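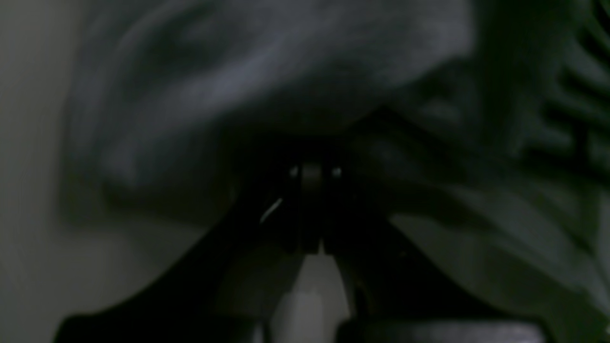
By Wiremu Hinds | March | Filed under: Home, Slow Projects

I have been trying to sleep better for most of a year, and I've finally got to the point where I can write about it without yawning into the keyboard.

Some background for anyone new. I moved into the upstairs unit on Pukau Street last fall, and the bedroom faces the bakery's loading door. The first truck backs in at 4:40 a.m. and beeps the whole way. I knew about the bakery when I signed the lease (I thought it was a selling point!) but I did not know about the truck.

So I did what I always do, which is spend money first and think later. I bought a white noise machine. I bought blackout curtains, which did nothing about the beeping but did make me late for work twice. I bought a magnesium powder that tasted like a swimming pool. By Christmas I was $300 in and still lying there at 4:41 composing letters to the city.

My sister finally told me to stop shopping and keep a notebook, so I kept a notebook. Bedtime, wake-up, coffee, what I'd eaten, whether I'd looked at my phone. I figured it would say "truck" on every line. It said "truck" on maybe half of them. The other half I was awake well before the bakery got going, usually because I was too hot, and usually on nights when I'd had coffee after lunch.

The coffee part hurt. I love an afternoon coffee, and there's a place called Waaka two blocks from my office that does a flat white I'd happily write a separate post about. I now have my last one before noon and I'm still a little sulky about it.

The hot part was easier to fix, though it took me down a deep hole of reading about bedding. Did you know people will argue for pages about thread count? One seller was bragging about 600, and then a commenter with strong feelings explained that a high number can just mean they've counted the threads in a creative way. I read that whole thread at one in the morning, on my phone, in bed. Yes, I wrote it down in the notebook.

What I landed on was boring. Lighter layers, two of them, so I can kick one off. Cotton for the one that touches me. I wash it all without fabric softener now, and it feels less slippery and stays cooler, or I've talked myself into thinking so. Either way I'm asleep. 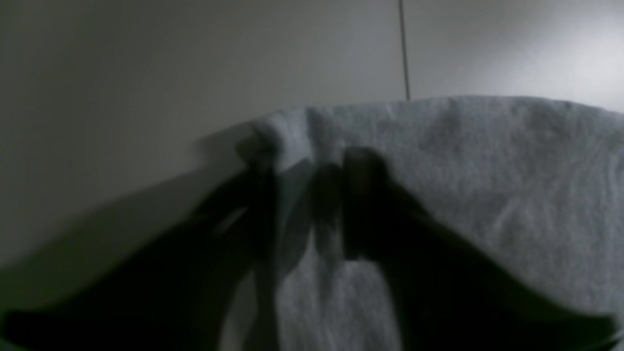 Light gray cloth, my favorite color for anything that goes on a bed.

The other change was the thermostat. I turned it down before bed and wore socks, which my sister thinks is disgusting. I've been doing it for 16 weeks and you will have to pry the socks off me.

Then there's the truck. I went down one morning in my coat and asked the driver, very nicely, if he could pull in nose first. He couldn't, something about the ramp, but he gave me a cardamom bun and I've been much less angry at 4:40 ever since. Some mornings I hear the beeping and think "buns" and go right back under. I don't know what a sleep expert would say about that.

A few people have asked about sleep trackers. I borrowed a Sondbridge one from a coworker and gave it back after nine nights. It kept giving me a score, and I'd wake up feeling fine, see a 58, and feel terrible until lunch. The notebook doesn't do that. If you love yours, keep it, but I'm happier with a pencil.

Next month I want to get into naps, which I suspect I've been doing wrong too. If you've got nap opinions, leave them in the comments, and please include how long and what time of day.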